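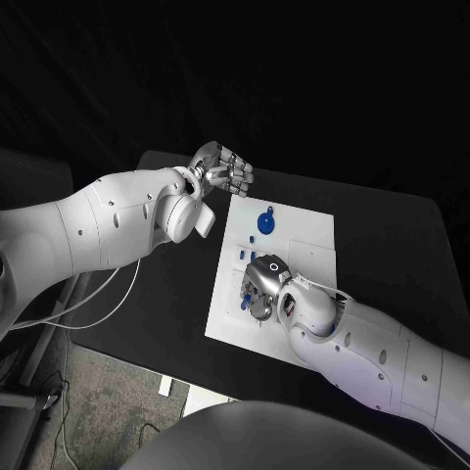 Pourquoi Javis change-t-il de direction ?

Le conseil d'administration de Javis a mis fin au mandat de son directeur général à l'issue d'un désaccord sur les règles de suspension des comptes. Kasun Gamage assure l'intérim depuis le mois d'avril.

COMMUNIQUÉ DE PRESSE

Javis nomme un directeur général par intérim et révise sa procédure de suspension des comptes

Le réseau social Javis annonce la nomination de Kasun Gamage au poste de directeur général par intérim. Il était jusqu'ici responsable des relations avec les utilisateurs. Le conseil d'administration a engagé la recherche d'un dirigeant permanent et fera connaître son choix avant la fin de l'exercice.

Cette décision fait suite à la suspension, pendant la campagne municipale de Sasedport, de 246 comptes tenus par des candidats, des élus sortants et des associations locales. Les titulaires avaient été informés par un message automatique qui ne précisait ni la règle appliquée ni la publication concernée. Plusieurs listes, de sensibilités politiques différentes, ont protesté auprès de l'entreprise. Une pétition demandant le rétablissement des comptes a réuni 3 000 signatures.

Le conseil a confié l'examen des dossiers au cabinet Nzioka. Selon son rapport, 200 comptes ont été suspendus sans motif suffisant au regard des conditions d'utilisation en vigueur. Ils ont tous été rétablis, avec leurs publications et leurs listes d'abonnés. Pour 28 autres, la suspension est confirmée en raison de menaces ou d'usurpation d'identité. Les 18 dossiers restants sont toujours à l'étude et leurs titulaires ont reçu un courrier individuel.

« Un candidat qui perd l'accès à son compte en pleine campagne doit savoir pourquoi et doit pouvoir répondre le jour même, déclare Kasun Gamage. Nos règles ne le garantissaient pas. Elles le prévoient désormais par écrit. »

La nouvelle procédure s'applique à l'ensemble des utilisateurs. Toute suspension devra être accompagnée de la mention de la règle invoquée et d'une copie de la publication en cause. Le titulaire disposera d'un droit de recours, examiné par une personne qui n'a pas pris part à la décision initiale. En période électorale, les comptes des candidats déclarés ne pourront être suspendus qu'après lecture du dossier par deux modérateurs, sauf menace directe contre une personne.

Javis publiera chaque trimestre le nombre de suspensions prononcées, le nombre de recours déposés et la part des décisions annulées. Le premier relevé portera aussi sur la période de la campagne de Sasedport.

L'entreprise précise que son actionnaire principal, la société Kenden, n'est pas intervenue dans le traitement des comptes concernés. L'ancien directeur général quitte également son siège au conseil. Les conditions financières de son départ ne sont pas rendues publiques.

Les utilisateurs qui souhaitent contester une suspension antérieure à la campagne peuvent déposer une demande depuis la rubrique « Mon compte », y compris si leur accès est bloqué. Le rapport du cabinet Nzioka est consultable sur simple demande, dans une version où les noms des titulaires ont été retirés.

À propos de Javis

Javis est un réseau social généraliste dont le siège se trouve à Sasedport.

Contact presse : service de la communication de Javis, Sasedport, à partir de 9 heures.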